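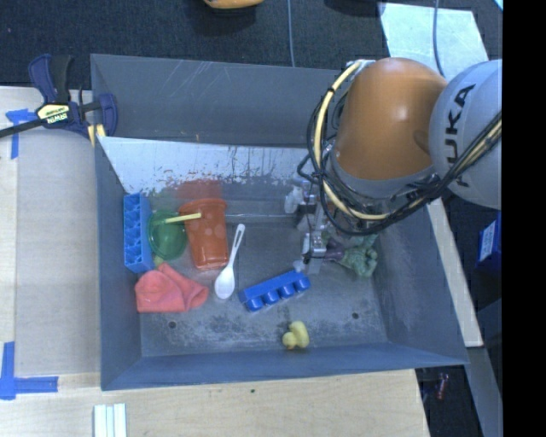 Abb. 2: Graue Sammelkiste mit gemischtem Inhalt aus Haushalt und Spielzeug.

4.2 Was am Ende in der Kiste liegt

Ich gebe zu, dass mir dieser Abschnitt beim Schreiben am meisten Spaß gemacht hat (Verna Nakamura, die den ersten Entwurf gelesen hat, meinte, man merke es). Eigentlich wollten wir in der Skarnitz-Erhebung nur wissen, wie oft Familien ihre Sachen nach Räumen sortieren und wie oft alles zusammen in einem einzigen Behälter landet. Von den 123 Haushalten, die im Dezember den Fragebogen ausgefüllt haben, nannten 47 mindestens eine solche Sammelkiste – und zwar eine, die ständig im Gebrauch ist, also keine Umzugskiste und nichts vom Dachboden!

Abb. 2 zeigt die Mischung, um die es mir geht. Ein hellblauer Spielbaustein, gleich daneben eine durchscheinend grüne Schüssel, dann ein orangeroter Plastikbecher, der auf der Seite liegt, und davor ein zerknittertes korallenrotes Tuch. Nach unserem Kodierplan wären das schon drei Kategorien (Spielzeug, Geschirr, Textil), und das auf ziemlich engem Raum. Beim grünen, blättrigen Knäuel auf der anderen Seite würde ich lieber die Restkategorie nehmen, über die wir sowieso noch reden müssen.

Die Restkategorie ist nämlich groß geworden. Insgesamt haben wir 735 Einträge kodiert, und gerade bei den kleinen Dingen waren wir uns oft uneinig. Ist ein Stäbchen Küchenzubehör oder Bastelmaterial? In der Vorstudie in Erklow hatten wir so etwas nach dem Fundort entschieden, was bei einer gemischten Kiste natürlich überhaupt nicht hilft. Diesmal gilt deshalb die Angabe der Befragten, und wo die fehlte, steht »unbestimmt«.

Gefreut hat mich, wie viel die Leute zum Tuch geschrieben haben. Textilien tauchen in den Antworten meistens als Zwischenlage auf: Man wirft sie hinein, damit das Geschirr nicht klappert, oder sie sollten in die Wäsche und sind dann eben dort geblieben. Für die Auswertung ist das ein bisschen lästig, weil unser Plan nur Gegenstände kennt und keine Polsterung. Ich habe die Tücher trotzdem einzeln kodiert und die Zusatzangabe in ein eigenes Feld geschrieben – die Aufteilung nach Wohnungsgröße folgt in Abschnitt 4.3.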